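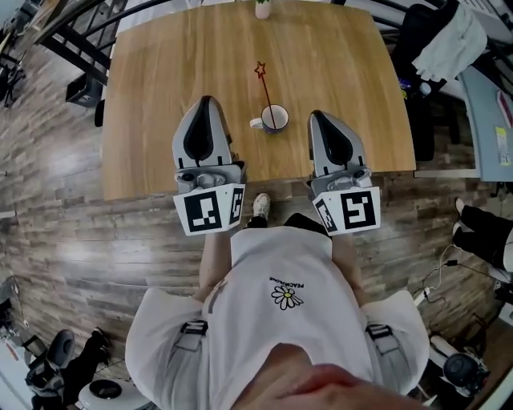
The square table, with the light wood top.

Osville Puzzle Swap: your questions

I run the jigsaw swap in the old Wendt building, and I get the same emails over and over (which I like! keep sending them), so I've put the answers in one place.

Do I have to bring a puzzle to take one home?

No. If it's your first visit, just borrow one and see how you like it. After that I'd love it if you brought something now and then, but I don't keep score. Henrike Gerlach has been coming since the beginning and has given us more puzzles than I could ever shelve, so you're covered by her generosity for a good long while.

How long can I keep one?

Three weeks is what it says on the card. If you're halfway through a huge sky and need longer, write to me and I'll change the date. The only ones I get strict about are the Christmas puzzles, which everybody wants at once and which I need back by January, please.

What if a piece is missing?

Tell me! I won't be mad. Most of our boxes are secondhand and plenty were missing a piece before you ever saw them. There's a sticker inside each lid where you can write what's gone, like "one edge piece, lower left, mostly grass." People love these stickers. Somebody wrote a whole poem in the lighthouse one.

Please look under the couch first, though. And in the vacuum bag. I once found a piece in the cuff of my jeans after they'd been through the laundry, and it still fit, more or less.

Can I do a puzzle there instead of taking it home?

Yes, and lots of people do. Grab a chair and join whatever's already going, or open something new. If you don't finish, slide it onto one of the felt boards and put your name on it. I keep boards until the next swap, and after that I have to break them up. It hurts me too.

Is there an age limit?

Nope. Kids under 16 need a grown-up with them in the building, that's the only rule. The little ones' puzzles are on the bottom shelf, and yes, the dinosaur one is always checked out, I'm looking for a second copy.

What does it cost?

It's free to borrow. There's a jar for tea and cookies, and 2 dollars is plenty. If you want to give more, it goes toward rubber bands and zip bags, which we go through at a ridiculous rate.

What kinds of puzzles do you take?

Almost anything that's in a box with a picture on it. I'll take wooden ones, round ones, those awful all-one-color ones (Torben Lenz borrows those, and I worry about him). I can't take anything that smells of smoke or has been in a damp basement. I've tried airing them out on my porch, I've tried baking soda, and the smell always wins. If you're not sure, open the lid and stick your nose in.

Please bag the pieces before you drop them off. Boxes pop open in the car – ask me how I know.

Do you have really big ones?

A few! The biggest is a map of the world that Gyu-bin Seo brought back from a trip, and it took my family around 36 evenings with the dining table out of commission the whole time. We ate on our laps. Measure before you borrow it. I mean it, get the tape measure out.

Should I glue a finished puzzle?

Not if it's ours, please! If it's your own, go ahead, but put wax paper underneath. I skipped that step with a covered bridge years ago and it's now a permanent part of a card table.

Where do I park?

Behind the building, off the alley. The front spots belong to the dentist and she does notice. The back door sticks, so give it a shove with your hip.

Can I drop off puzzles when you're closed?

Yes, in the blue bin inside the side entrance, which is unlocked until 6 p.m. Nothing outside on the step, please. It rains sideways there.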